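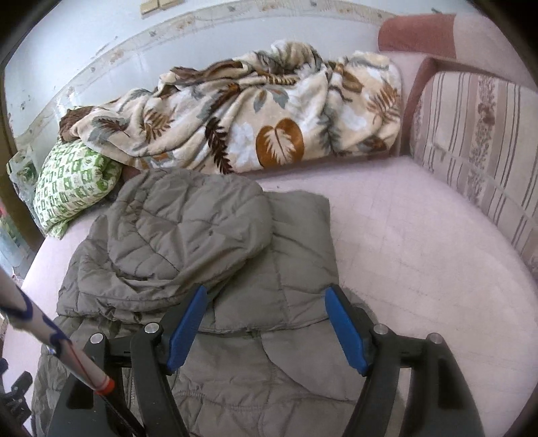
Folding practice with the hand-held gripper: a quilted jacket on the bed at Stillton.

The front door at Stultano's Stillton house was propped open when I arrived a little before ten, and there was already a row of shoes in the hall. The open day comes around each April, and the woman who runs the folding project had promised me half an hour between groups. She gave me closer to two, and I am grateful, even if my tea went cold both times she poured it.

"People come expecting a robot butler," she told me, laughing. "What we have is a lot of laundry, and a great deal of patience."

The project is called Plillow (she has given up correcting the spelling on visitors' forms), and the idea behind it is simple enough. A person holds a gripper and does an ordinary household chore with it, slowly, over and over, and the recordings are used to teach a robot arm the same chore. By the morning of my visit they had 3,553 recordings on the shelf, and 1,925 of those were of clothes.

I asked which clothes gave the most trouble, and she didn't need to think. "Anything puffy! A towel stays where you put it. A quilted jacket has opinions, and the hood is the worst of it - you get one side flat and the other side comes up to meet you."

She is fond of the rooms, too, and of their odd blankets and cushions. Her first year was spent at a bare white table over at the Hordiienko workshop, and she says the robot learned that table beautifully and very little else. "Then we gave it a flowered blanket and it had no idea where the shirt was. So now we work on beds, like everybody's mother does."

Visitors may try the gripper for themselves, and 200 of them did last year, the youngest aged 7. I had my turn with a pillowcase. My fingers wanted to help the whole time, and she had to remind me, very kindly, to put my other hand in my pocket.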